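August, ten past one in the morning

Can't sleep, so this is going in while my ears are still ringing. I played my first proper set tonight with the modular in front of people who had paid to get in, and I want to get it all down before it turns into the version I tell everyone.

Nakdale is a long, low room under a carpet shop, with a bar at one end and a stage that comes up to your shin. I'd been there loads of times as a punter and never once stood on the other side of it. It looks so much smaller from up there! You can see faces. I had assumed the lights would turn everyone into a dark blur, but I could see a man eating crisps the whole way through my second piece, and I've decided he was enjoying himself.

Load-in was at six, which meant leaving work early with the case already in the boot and the heating duct tape still stuck to my jumper from the afternoon. Hilkka Rautiainen was on after me. I have been listening to her records since I was at college (the one with the church bells slowed right down, I must have worn it out) and there she was on the back stairs untangling a mains lead and asking me whether the hum was mine or hers. It was mine. She had a spare isolating box and lent it to me just like that, and the hum went, and I think I said thank you four times.

Soundcheck was quick. Everything was far too bassy at first and the engineer had me walk out into the middle of the floor with the long cable so I could hear it for myself. What a good idea. I took nearly all the bottom off the drone and it got bigger, somehow. I've been mixing in a box room with a wardrobe in it for three years and had no notion what was going on below the kick.

I'd planned 31 minutes and had it all written out on two sheets of card, with the patch changes down the left and the timings down the right. Labelled every cable as well, in the end.
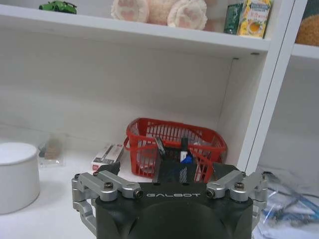 Markers or pens in the red basket, on the white shelf.

The opening went by in a flash. I started with the field recording from Dovilach, the one of the boats knocking together, and brought the low sine in underneath it so slowly that I couldn't tell myself when it had arrived. People were still chatting at the bar and then there was a bit less chatting, and then hardly any. I can't describe what that feels like. My hands were cold and my face was boiling.

Second piece: the clock divider went out of step with the drum machine, which it has done at home about every third go, and I had a plan for it (stop the drums, count, start again) and of course I didn't follow the plan at all. I just turned the delay up and let the two of them slide past each other. It made this lovely limping pattern I'd never have written. Someone whooped! I'm going to try to get it back tomorrow, though I didn't note a single knob position, so good luck to me.

Third piece was the weak one. I've known that for weeks and kept it in out of stubbornness. The melody goes round too many times before anything happens and I could feel the room wander off a bit. Either it loses half its length or it goes. I might try it with only the top voice and the tape hiss, and leave the bass line for something else.

Last one was the long fade in D, and I let it run well past what was on the card. When I brought the fader down there was a gap before the clapping, a proper gap, long enough for me to think oh no. Then it was really warm. I bowed, for some reason. I have never bowed in my life.

Then Hilkka played and I stood right at the front with my coat on. She uses so little. One oscillator, a spring reverb and a cassette machine, and she'd wait and wait before she touched anything. I had been turning something every few seconds for my entire set and hadn't realised until I watched her not doing it. There was a bit near the end where the reverb was feeding back very softly and she had one finger on the springs, hardly moving, and the whole place was leaning in. I want to learn to leave things alone like that.

Afterwards she said she'd liked the boats, and asked where they were, and we talked about microphones on the pavement until the shutters came down. She puts hers in a woolly sock when it's windy. She also said there's a night called Trorkura starting up in the autumn and that I should send them something, and to say she told me to. I wrote the name on my hand, and it's still there, slightly smeared.

Sold six tapes. Six! I'd only taken ten and thought that was showing off. One went to the crisps man, so I was right about him.

For tomorrow, or whenever I wake up: give the isolating box back (she's leaving it behind the bar for me to use next time, but I'd sooner buy my own). Listen to the desk recording, but not before breakfast. Trim the third piece. Email Trorkura before I lose my nerve. Ring Peng about fixing the clock divider, or ask them if it can be left slightly broken.

The kettle's just clicked off and next door's cat is on the windowsill looking in at me. I've still got the D going round in my head, and I keep humming along to the fridge, which is a bit flat.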